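About Lenutis

Lenutis is a cooking school and lunch kitchen for people who live in small apartments. We teach adults to feed themselves and their families with the equipment they already own, which is often a hot plate, a small countertop microwave and one good knife. We have a teaching kitchen on the ground floor of the old Broltus building, a pantry next door, and a long table where everyone eats at the end of class.

How we started

Siu-fong Liao taught home economics in public schools for most of her working life. When her district dropped the subject, she kept teaching it in the evenings in her own kitchen. The first students were neighbors. Some had just moved out on their own, and some had lost a husband or wife who did the cooking. Most of them had no oven. Siu-fong had planned a course on roasting and baking, and she threw out the plan after the first evening and wrote a new one.

Consuelo Solís joined her the following spring. Consuelo had run a hospital kitchen and knew how to cook for a crowd, how to write a shopping list that worked, and how to keep a walk-in cooler in order. Between them they wrote the course we still call Basics. The order of the lessons has changed several times since then. Rice is still lesson one.

The name came from Consuelo's grandmother, who used it for a lentil soup she made on cold mornings. We serve the soup on the first night of every course. The recipe is on the wall by the pantry door and anyone may copy it down.

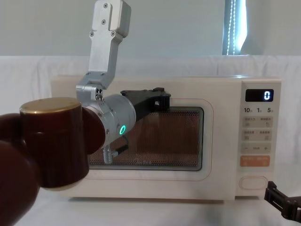
What we teach

Basics runs for eight weeks, one evening a week. Students learn to cook rice and beans, steam vegetables, make a simple sauce, handle eggs, cook fish and chicken safely, and plan a week of meals around one trip to the store. Classes start at 6:30 p.m. and end when the dishes are done, usually before nine.

After Basics, students can go on to any of the short courses:

Soups and Stews – four weeks
Cooking for One – four weeks
Feeding Small Children – three weeks
Bread Without an Oven – two weeks, with flatbreads and steamed buns
Putting Food By – offered in August only, when the tomatoes are cheap

We also teach a daytime class for people over 65. It moves a little slower, there are chairs at every station, and the handouts are printed in large type. Wen-hsiung Fung has taught this class for years and has a waiting list of students who want to repeat it. We let them repeat it if there is room.

All of our recipes are tested in the teaching kitchen before they go into a handout. Small appliances differ a good deal in power, so our cooking times are given as a range with a note on what the food should look like when it is ready. Students are asked to write their own times in the margin after they have made a dish at home.

The lunch kitchen

The lunch kitchen opened in our second year. It began as a way to use up food left from class and became its own program. We serve a hot lunch from 11:30 a.m. to 1:30 p.m. on weekdays. There is one main dish, one soup, and bread. The main dish has no meat two days out of the week.

Last year we served 3,242 lunches. The year before it was 3,322 – the kitchen was closed for part of the winter while the drains were replaced. That year we cooked out of a church hall up the street and had more people through the door than expected, so the drop did not surprise us.

Lunch costs what you can pay. There is a box by the door and we do not watch it.

Who we are

Siu-fong Liao is the director. She still teaches the first lesson of every Basics course and leaves the rest to the other teachers.

Consuelo Solís runs the lunch kitchen and does all the buying. Farmers and shopkeepers with something to sell or give should talk to her, preferably before 10 in the morning.

Wen-hsiung Fung teaches the daytime class and Soups and Stews. He trained as a pharmacist and writes very exact recipes.

Ívar Hallgrímsson teaches fish, bread and Putting Food By. He cooked on fishing boats before he came to us.

Chi-keung Chang manages the office, registration and the building. If you call us, you will probably speak to him.

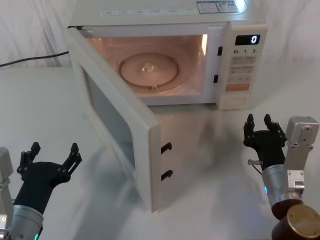 How we pay for it

Course fees cover a little less than half of what it costs to run the school. The rest comes from donations, the lunch box, and rent from two small offices upstairs. Basics costs $90 for the full eight weeks, food included. If that is too much, tell Chi-keung and he will set a fee with you. You will not be asked for pay stubs or any other proof.

We do not sell cookware and we do not accept payment for recommending it. Students often ask which pan to buy. Our teachers will tell you what they use at home, and they do not agree with each other.

Visiting and signing up

New Basics courses begin in January, April and September. Registration opens a month before the first class and can be done by phone or at the front desk. Classes are kept to twelve students, and the spring course fills first.

You are welcome to come to lunch and look around before you decide. The entrance is on the side of the building, down the ramp and past the bike rack. The front steps lead only to the upstairs offices. Parking is on the street and is free after 6 p.m.

Please tell us about food allergies when you register. We can work around most of them, but peanuts and shellfish are used in the teaching kitchen and we cannot promise that any dish is free of traces.

The office is open from 9 a.m. to 4 p.m. on weekdays. Messages left after that are returned the next working day.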